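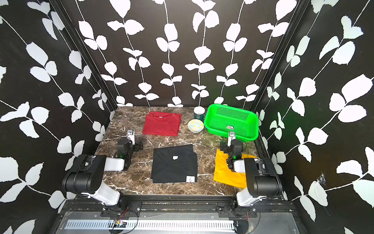

라크슨 생활사박물관은 드라르노토 지역 주민이 입고 쓰던 물건을 모아 보관하고 전시하는 곳입니다. 소장품 가운데 의류가 가장 많고, 기증과 관람에 관한 문의도 대부분 옷에 관한 것입니다. 옷을 접는 방법을 묻는 분도 많은데, 티셔츠라면 사진 속 빨간색이나 검은색 티셔츠처럼 네모나게 접고 목 부분의 라벨이 겉으로 보이게 해 주시면 됩니다. 접수 담당자가 옷을 펼치지 않고도 라벨을 먼저 확인할 수 있습니다. 그 밖에 자주 들어오는 질문은 아래에 주제별로 정리했습니다. 이 안내는 2022년 4월 3일에 개정되었습니다.

박물관 소개

박물관은 언제, 어떻게 시작되었나요?
초대 관장 이케추쿠 오사기에가 집에 보관하던 작업복과 학교 체육복을 공개한 것이 시작입니다. 처음에는 드라르노토 옛 우체국의 방 한 칸을 빌려 썼고, 이후 건물 전체를 박물관으로 고쳤습니다. 우체국 창구는 지금도 매표소로 쓰고 있습니다.

소장품은 얼마나 되나요?
의류와 직물 소장품은 모두 2,738점입니다. 이 가운데 1,676점은 소장품 관리 시스템 '클라수라'에 등록이 끝나 누구나 검색할 수 있습니다. 나머지는 촬영이나 치수 측정이 남아 있는 자료입니다. 주방용품, 문구, 간판 같은 자료는 따로 집계하며 이 숫자에 들어가지 않습니다.

왜 평범한 옷을 모으나요?
혼례복이나 예복은 다른 기관에도 많이 남아 있지만 일할 때나 집에서 입던 옷은 대개 해질 때까지 입고 버려집니다. 박물관은 이런 옷에 남은 수선 자국, 이름표, 상표를 지역 생활사의 자료로 봅니다. 행사 기념 티셔츠, 공장 작업복, 동호회 유니폼도 수집 대상입니다.

관람

관람 시간은 어떻게 되나요?
오전 10시에 열고 오후 5시에 닫습니다. 12월에는 오후 4시에 닫습니다. 입장은 문 닫기 30분 전까지 가능합니다. 임시 휴관은 정문 게시판과 누리집에 함께 공지합니다.

전시실에는 옷이 몇 점이나 나와 있나요?
상설 전시실에는 39점이 나와 있습니다. 직물은 빛에 약해서 한 점을 오래 걸어 두지 못하며, 정해진 기간이 지나면 수장고로 돌려보내고 다른 자료로 바꿉니다. 특정 자료를 보러 오시는 경우에는 방문 전에 전시 여부를 확인해 주십시오.

전시실이 너무 어둡습니다. 조명을 더 밝게 할 수 없나요?
염색된 면과 견직물의 변색을 막기 위해 낮은 조도를 유지합니다. 설명문은 큰 글자로 인쇄한 책자가 매표소에 있으며, 퇴장하실 때 돌려주시면 됩니다. 휴대전화 손전등은 사용하실 수 없습니다.

사진을 찍어도 되나요?
개인적인 용도라면 가능합니다. 플래시와 삼각대는 쓸 수 없습니다. 개인 소장자에게서 빌려 온 자료 옆에는 촬영 금지 표시가 있으니 따라 주십시오. 출판이나 방송에 쓸 사진은 따로 신청하셔야 합니다.

해설을 들을 수 있나요?
정기 해설은 하루 두 번 있고 한 번에 20분이 걸립니다. 매표소 앞에서 출발하며 예약은 받지 않습니다. 단체 해설은 방문 2주 전까지 전화로 신청해 주십시오. 해설은 한국어로 진행하고, 영어 설명지는 비치되어 있습니다.

휠체어나 유모차로 관람할 수 있나요?
1층 전시실은 모두 가능합니다. 2층 열람실은 승강기가 좁아 큰 유모차가 들어가지 않습니다. 이 경우 매표소에 유모차를 맡기실 수 있습니다. 수동 휠체어는 무료로 빌려 드립니다.

기증

어떤 물건을 받나요?
드라르노토에서 만들었거나 입었거나 팔았던 옷과 직물을 우선 받습니다. 누가 언제 어떤 일로 입었는지 알 수 있으면 낡은 옷이라도 괜찮습니다. 반대로 상태가 아주 좋아도 지역과의 관련을 알 수 없으면 받지 못할 수 있습니다. 모피와 가죽 제품은 보관 설비가 부족하여 현재 접수하지 않습니다.

기증 절차를 알려 주세요.
먼저 전화나 전자우편으로 물건의 종류와 내력을 알려 주십시오. 소장품 담당 니라 아서가 같은 자료가 이미 있는지 확인한 뒤 방문 날짜를 잡습니다. 실물은 접수증을 쓰고 맡기시게 되며, 수집 심의를 거쳐 결과를 서면으로 보내 드립니다. 심의는 분기마다 열리므로 답을 받기까지 석 달 넘게 걸리는 경우도 있습니다. 연락 없이 매표소에 두고 가신 물건은 기증품으로 처리할 수 없습니다.

보내기 전에 세탁해야 하나요?
세탁하지 마십시오. 얼룩이나 흙도 자료의 일부일 수 있고, 오래된 염료는 물에 닿으면 번질 수 있습니다. 젖어 있는 옷이라면 그늘에서 말린 다음 연락해 주십시오. 곰팡이나 벌레가 보이는 옷은 다른 옷과 분리해 비닐봉투에 넣고, 전화하실 때 그 사실을 꼭 말씀해 주십시오.

라벨이나 꼬리표가 거슬리는데 떼어도 되나요?
그대로 두십시오. 목 라벨, 세탁 표시, 가격표, 직접 꿰맨 이름표는 제작 시기와 사용자를 알아내는 데 쓰입니다. 이미 떨어진 것이 있으면 작은 종이봉투에 담아 함께 주십시오. 핀이나 스테이플러로 다시 붙이지는 마십시오.

어떻게 포장하면 되나요?
무늬 없는 흰 종이나 깨끗한 면 보자기로 싸는 것이 좋습니다. 신문지는 잉크가 묻어나므로 피해 주십시오. 오래 접어 둔 옷은 같은 자리에 다시 접지 말고 접는 선에 종이를 말아 끼우십시오. 여러 벌을 가져오실 때는 무거운 옷을 아래에 놓습니다.

기증한 옷은 언제 전시되나요?
전시를 약속드리지는 않습니다. 기증품은 바로 전시실로 가지 않고 등록과 상태 점검을 마친 뒤 빈사이드 수장고에 들어갑니다. 전시가 결정되면 기증자에게 먼저 알려 드리고, 설명문에 이름을 넣을지 여쭙니다. 이름을 밝히지 않는 것도 가능합니다.

나중에 돌려받을 수 있나요?
기증 증서에 서명하시면 소유권이 박물관으로 넘어가며 반환되지 않습니다. 소유권을 유지하고 싶으시면 기간을 정한 기탁을 선택하실 수 있습니다. 심의에서 수집하지 않기로 결정된 물건은 돌려 드립니다. 직접 찾아가시거나 착불 택배로 받으시면 됩니다. 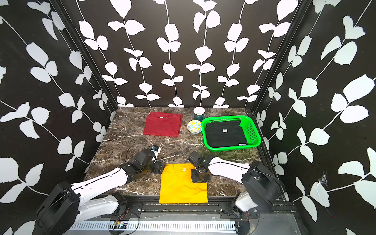

수장고와 자료 열람

빈사이드 수장고는 견학할 수 있나요?
일반 견학은 운영하지 않습니다. 수장고는 박물관 본관에서 떨어진 별도 건물이고, 온도와 습도를 일정하게 유지해야 해서 출입 인원을 제한합니다. 연구 목적의 열람은 본관 2층 열람실에서 진행하며, 필요한 자료를 직원이 수장고에서 옮겨 옵니다.

열람 신청은 어떻게 하나요?
클라수라에서 자료를 찾아 등록번호를 적고 신청서를 보내 주십시오. 신청서에는 열람 목적과 희망일을 적습니다. 자료를 옮기고 펼쳐 두는 시간이 필요하므로 희망일보다 최소 열흘 앞서 접수해야 합니다. 한 번에 신청할 수 있는 자료는 다섯 점입니다. 부피가 큰 외투나 이불은 이보다 적게 조정될 수 있습니다.

클라수라에 나오지 않는 자료도 볼 수 있나요?
등록 중인 자료는 원칙적으로 열람할 수 없습니다. 다만 기증자 본인과 그 가족이 신청하는 경우에는 담당자와 상의해 볼 수 있습니다. 기증 연도와 기증자 이름을 알려 주시면 찾기가 쉽습니다.

열람할 때 장갑을 껴야 하나요?
자료에 따라 다릅니다. 금속 단추나 훈장이 달린 옷은 니트릴 장갑을 끼고 다루며, 장갑은 열람실에서 드립니다. 일반 면직물은 손을 씻고 물기를 완전히 닦은 뒤 맨손으로 다룹니다. 반지와 팔찌, 긴 목걸이는 빼 주십시오. 필기구는 연필만 쓸 수 있습니다.

옷본을 뜨거나 치수를 재도 되나요?
치수는 직원이 있는 자리에서 천 줄자로 잴 수 있습니다. 옷 위에 종이를 대고 본을 뜨는 것은 허용하지 않습니다. 일부 작업복은 박물관에서 만든 도면이 있으니 신청서에 필요 여부를 적어 주십시오. 도면 복사비는 장당으로 받습니다.

가지고 있는 옷의 연대를 감정해 주나요?
가격 감정은 하지 않습니다. 제작 시기나 용도에 관한 문의에는 가능한 범위에서 답해 드립니다. 앞면, 뒷면, 라벨, 안쪽 솔기를 각각 찍은 사진을 전자우편으로 보내 주십시오. 답장은 접수 순서대로 나가며 개별 독촉에는 응하기 어렵습니다.

학교와 단체

학교에 자료를 빌려주나요?
수업용 상자를 빌려 드립니다. 상자에는 만져 볼 수 있는 옷감 견본과 복제 작업복, 교사용 안내문이 들어 있습니다. 등록된 소장품은 학교에 대여하지 않습니다. 대여 기간은 2주이고, 수령과 반납은 본관 매표소에서 합니다. 12월에는 상자를 점검하므로 대여를 쉽니다.

수선 체험에는 무엇을 가져가야 하나요?
집에서 입던 면 옷 한 벌이면 됩니다. 바늘, 실, 덧댈 천은 박물관에 준비되어 있습니다. 초등학생은 보호자와 함께 참여해야 하고, 재봉틀은 쓰지 않습니다. 완성하지 못한 옷은 집에 가져가서 마무리하실 수 있도록 실을 조금 나누어 드립니다.

단체 관람객이 점심을 먹을 곳이 있나요?
뒷마당에 지붕 있는 탁자가 있으며 도시락을 드실 수 있습니다. 비가 오는 날에는 1층 교육실을 열어 드리지만 수업이 있는 시간에는 쓸 수 없습니다. 전시실과 열람실에는 물을 포함해 모든 음식물 반입이 금지됩니다. 쓰레기는 가져가 주십시오.

여기에 없는 질문은 어디에 하면 되나요?
관람과 단체 예약은 매표소, 기증과 열람은 소장품 담당 부서로 연락해 주십시오. 전화는 개관 시간에만 받습니다.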